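Speaker notes - "Sewing for small rooms: why we piece before we cut"
Bruswood Textile Evening, December 2022

Slide 1. Welcome
Say good evening, thank the people from Petek for the room. Speak slowly. Water is on the left side.

Slide 2. Where I come from
I learned sewing in Trolton, in a workshop that made covers for benches and window seats. We had very little storage, so every leftover was used again. Mention that the first order was 30 covers, and I sewed the zippers wrong on all of them. (Wait for the laugh, if it comes.)

Slide 3. The problem with wide fabric
Wide fabric is expensive and heavy to carry. In Pulleck I paid 500 for one roll and used a little more than half. Ask the room: who has a roll at home which is waiting since years? Let them raise hands.

Slide 4. Piecing first
Main point of the talk, do not hurry. We join the narrow parts into one big sheet, we press it, and only after this we lay the pattern on top. Many beginners do the opposite - they cut all the shapes, then they find that one is too short. Explain seam allowance again, also for those who know it.

Slide 5. Thread and color
Same color as the fabric if you want a calm surface. Darker thread if you want the lines to be part of the design. Show the two samples, pass them around, ask to get them back before the break.

Slide 6. Direction of the seams

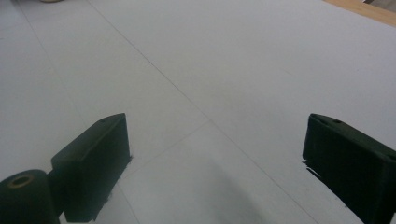 A straight grid is the easiest layout, but it shows every small mistake. When the lines run at an angle, the eye is more forgiving. On this pale surface one long diagonal line goes down to the right, a shorter one meets it, and between them there is a panel in the form of a wedge. Ask which line they noticed first. Then draw a wedge on the board and mark the grain, because a bias edge stretches when you pull it.

Slide 7. Pressing
Press, do not push the iron. Let each seam cool before the next one. If there is time, tell the story of the November curtain.

Slide 8. Questions
Repeat each question into the microphone. The pattern sheets are on the table near the door, 300 copies, please take only one per person.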